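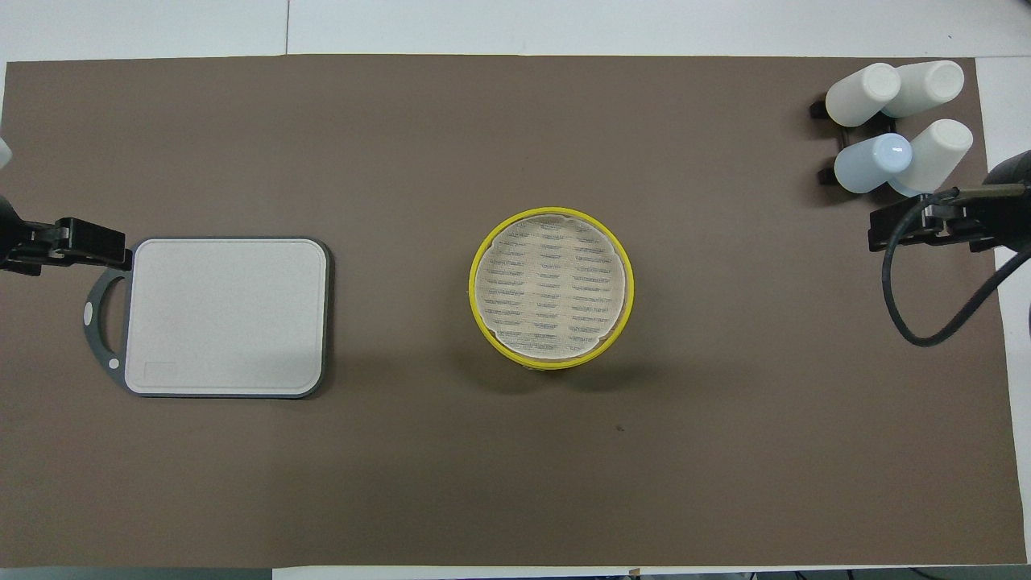 Clondley 双臂桌面套件使用评测：腕部线缆断线故障

Clondley 这套双臂桌面套件我们用到现在，累计通电运行84小时。前面大半时间没出过大问题，后来右臂夹爪开始间歇性掉线，最后一次掉线时手里的杯子直接落在台面上。本文主要写这个故障，其他方面放在后面简单说。

我们的用途是厨房物品整理：从架子上取杯子，放到台面，再放回去；挪动砧板；把带黄边的圆形器皿推到指定位置。负载都不大，动作速度也压得比较低，远没到说明书给的上限。买这套东西时看中的是两条臂共用一个控制箱，占地小，校准流程短。整套不含夹爪的指尖配件，配件另付1,810元。

故障经过

第一次掉线出现在右臂从杯架退回的时候。控制软件弹出“末端设备无响应”，随后自己恢复，程序继续往下走。当时以为是软件的问题，重启以后没有再出现，就没有深究。

之后掉线变得有规律。只要右臂腕部转到接近180度，同时前臂往回收，夹爪就可能失去通信。单独转腕没事，单独收臂也没事，两个动作叠在一起才会触发。我们把日志里每次报错时的关节角度导出来，位置都落在同一个区间，基本可以排除随机干扰。

掉杯子那次，夹爪已经合拢，右臂正从架子上方往外移。通信中断后夹爪没有保持原来的夹持力，手指松开，杯子掉下来，滚到砧板旁边停住。人当时站在桌子外侧，没有受伤，杯子是塑料的，也没碎。急停按下去以后臂停得很干脆，这一点没有问题。

拆下线检查，外皮上看不出断口，只在靠近腕部接头的一段有发白的折痕。用万用表量，线伸直时导通正常，把折痕处弯过去就时通时断。里面的芯线已经断了一部分，靠外皮拢着还能接触上，弯到某个角度就分开。

原因

这套件的夹爪线走在臂的外面，从腕部侧面的接头出来，先垂下去，绕一个弯，再沿前臂用绑带固定。出厂指南上的走线图画得很小，只标了绑带的大致位置，没有给出腕部应该留多长的余量。我们第一次安装时留得偏短，腕部一转，弯折全部集中在接头后面那一小截。

后来换线时我们把余量放长，弯折分散了，却带来另一个麻烦：线环垂得太低，臂从台面上方经过时会扫到东西。有一次线环套住了杯架侧面伸出的部分，右臂继续往回走，把架子拖动了一截才触发碰撞保护。碰撞保护的默认阈值对这种缓慢增加的拉力不敏感，调低以后才好一些，代价是正常接触砧板时偶尔误停。

目前的做法是把长余量的线在腕部旁边竖直放下来，到前臂处折回，再从绑带下面穿过去。绑带不要勒死，线在里面要能前后滑动。改完以后，腕部转到原来出问题的角度再没有报过错，不过新线用的时间还短，能撑多久不好说。 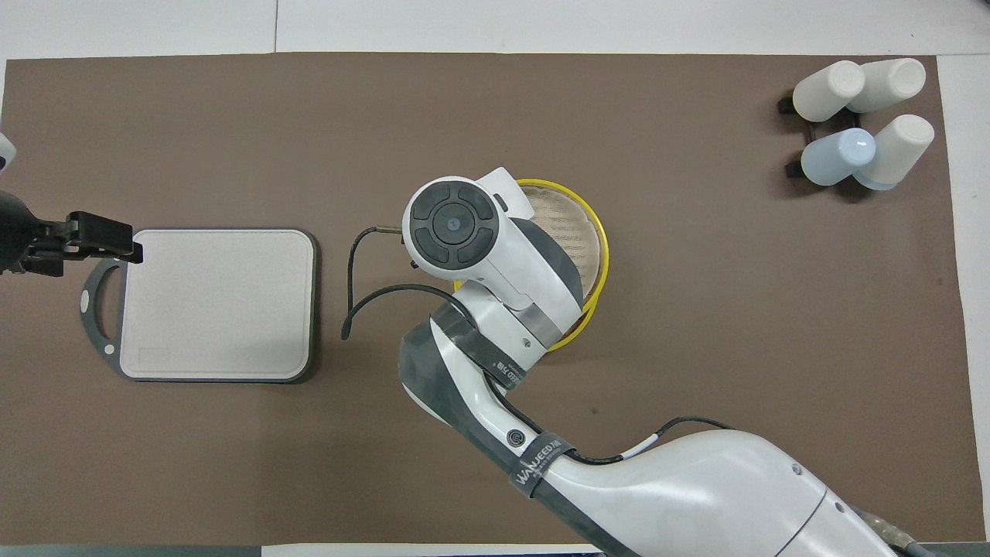

Danica Vukčević：我这边也断过线，断的位置和你写的一样，在腕部接头后面。建议先别急着改走线，先看夹爪固件里“失联动作”那一项。出厂默认是“释放”，应该改成“保持”。线早晚会断，断的时候夹爪松不松开，差别很大。另外改成“保持”以后，检修前一定要先手动泄力，我被夹过一次手指。

这条意见是初稿发出去以后收到的，我们照着查了，确实如此。该选项在末端设备设置的第二级菜单里，中文界面翻译成“离线策略”，指南正文没有提到，只在附录参数表里占一行。改成“保持”后，我们在夹爪合拢时人为拔掉通信线，但保留供电，杯子没有掉。连供电一起断的情况就不同了，夹爪内部没有机械自锁，手指仍会慢慢松开，所以“保持”只能解决一半问题。

关于夹手的风险也说一句。“保持”状态下夹爪不会因为报错而松开，如果手指被夹住，按急停没有用，急停只切断臂的运动，夹爪维持原状。控制箱背面有一个单独的泄力按钮，位置很低，坐着的人够不到。我们把这台控制箱换了方向，让按钮朝外，并且在开机检查表里加了一项。

售后

故障单是在2024年11月15日提交的，附了日志和折痕照片。第二天收到自动回复，之后由经销商 Elance 的技术人员跟进。沟通态度正常，但前几封邮件一直要求我们重装软件，直到把万用表的测量结果发过去才同意寄新线。新线免费，运费自理。

对方给出的说法是，夹爪线的设计寿命为3,000次弯折循环，前提是“按推荐半径安装”。我们追问推荐半径是多少，对方发来一页PDF，里面有完整的走线尺寸。这页内容没有随产品附带，官网下载页也找不到。按我们的看法，这份文件应该印在安装指南第一页。对方答复会在12月的指南更新里补上，写这篇的时候还没有看到。

3,000次这个数字本身也偏低。整理类任务动作短、重复多，每取放一个杯子腕部都要来回转，按连续使用计算，这根线应当算作耗材。既然是耗材，包装里就应该配一根备用的，现在只有单独购买一条路。

我们还试过 Kideck 的通用线缆支架，装在腕部外壳侧面，用来托住线环。支架本身做得结实，夹口也合适，但它会往外多伸出一块，右臂靠近杯架时可用的角度变小，有几个原本能到的取杯位姿到不了。对只在开阔台面上工作的人可以考虑，我们拆掉了。

其他方面

重复定位没有什么可挑剔的，取杯子这类任务够用。校准向导清楚，照着做不需要翻说明书。两臂同时动作时，软件会检查臂与臂之间的碰撞，外挂的线缆不在模型里，线和线、线和物体会不会缠到一起，只能靠人看。软件里如果能给线缆加一个简单的包络体，前面说的拖动架子那次大概就可以避免。

夹爪指面偏硬，夹砧板把手时容易打滑，夹杯子没有问题。指尖配件里有软垫，贴上后砧板也能稳定提起，只是配件价格不低。

噪声可以接受，两条臂同时运行时正常说话不受影响。控制箱风扇声音比臂大。

给准备安装或者已经在用的人几点操作上的提醒：

装好线以后，先不接夹爪电源，用手把腕部从一端转到另一端，看接头后面有没有尖锐的折弯。

把“离线策略”改成“保持”，改完拔线试一次，夹一件摔不坏的东西来试。

找到泄力按钮，让每个会站到桌边的人都按过一遍。

线环最低点要高于台面上最高的物品，做不到就把杯架一类有伸出部分的东西移远。

日志里出现“末端设备无响应”就停机查线，自动恢复不代表没事。我们就是在第一次自动恢复以后又用了很久。

评价

臂的机械部分和控制软件可以给到不错的分数，走线设计和失联默认设置拉低了整体。如果厂家把夹爪默认策略改掉，并在包装里放上走线尺寸页和一根备用线，这套件适合推荐给做桌面操作的小团队。按目前的出厂状态，买来以后要先花半天自己处理线缆，并且不建议在有人伸手进工作区的场合使用。

左臂的线还是出厂时那一根，暂时没有报错，我们打算趁下次停机一起换掉。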